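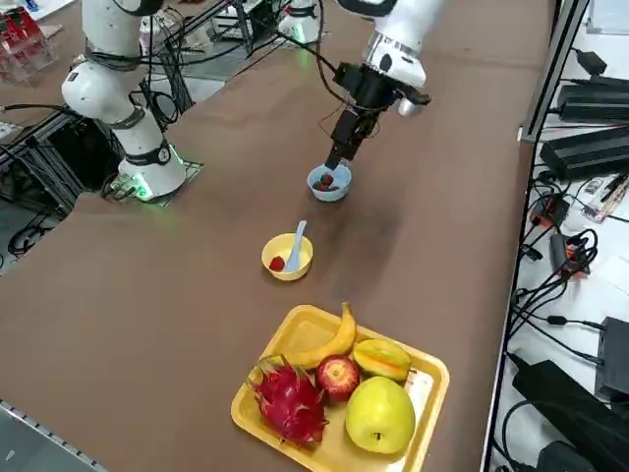
Fruit salad is the one thing I get asked to bring to every summer meal, and for years I made it badly. I cut everything up, put it in one big bowl, and by the time people ate it the banana was brown and the berries had bled into the rest. Now I sort the fruit before I cut any of it. The strawberries go in a small light blue bowl, the large fruit goes on a yellow tray with raised edges, and a round yellow bowl with a spoon in it is for whatever I am serving next. On the tray it's banana, star fruit, dragon fruit and so on, all whole. Nothing gets peeled until I know when we are eating.

The tray matters more than I expected. Fruit rolls, and a flat cutting board does nothing about it. I bought mine at Vellby when the store in Tromness was closing out its kitchen section, and I paid very little for it. It wipes clean and it stacks under the sink with the dishpan.

The order I cut in

Melon first. I buy it as a wedge with the rind on when I can, and a wedge is enough for a bowl that feeds four. I run the knife between flesh and rind, then cut across. Melon can sit in the refrigerator for up to 37 minutes while I do the other fruit, and I know that number only because I timed the whole job once in July and wrote it on the recipe card.

Then the dragon fruit. Cut it in half lengthwise and scoop it out with a big spoon. The first time I tried to peel one like an orange and made a mess of it. The taste is mild, and my family was not impressed, but it holds its shape well and it doesn't leak.

Star fruit next, sliced across. I trim the brown line off each ridge if there is one. I also take off the two end slices, which are mostly skin.

Apple and pear go after that, with lemon juice squeezed over them right away. A large pear that is still firm works better than a ripe one. The ripe ones I eat over the sink.

Banana goes in last, when people are already sitting down. 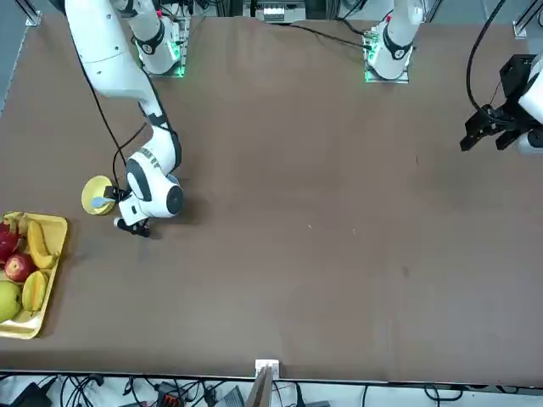

Keeping the strawberries separate

I don't add strawberries to the main bowl at all anymore. They go to the table on their own and people take what they want. Wash them whole with the green tops on, then hull them. If you hull them first they take on water and taste of less.

I also skip the sugar now. My mother's card called for two spoonfuls over the berries an hour ahead, and it does make a nice syrup, but the syrup ends up at the bottom of the dish and gets poured out. If the berries are sour I put the sugar on the table in a small dish — the kids like having the job.

For serving I use plastic. We had glass dishes from Solia, a wedding present, and I was always nervous about them around the kids. A plastic cup holds enough berries for one child, and a small bowl next to it takes the fruit they have picked out to eat first.
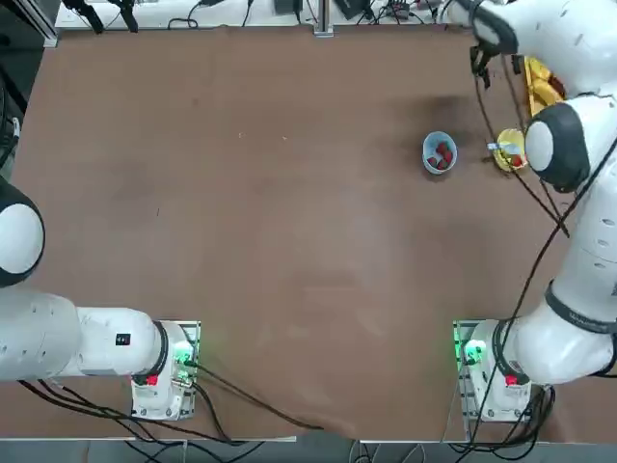

A big brown tabletop gives you room to spread out, but wipe it down as you go. Strawberry juice is the worst for this. I keep a damp cloth by my left hand and a dry one on my shoulder, and I still find sticky spots the next morning.

What's left over goes in the freezer, apart from the melon, which turns to mush. Banana and strawberry I freeze flat on a sheet for a couple of hours and then bag together. They keep fine for a month or two, and my youngest has them blended with milk before school. Pear I cook down with a little water and put on oatmeal.

Next week I want to try it with mango, if the market has any that aren't hard as rocks.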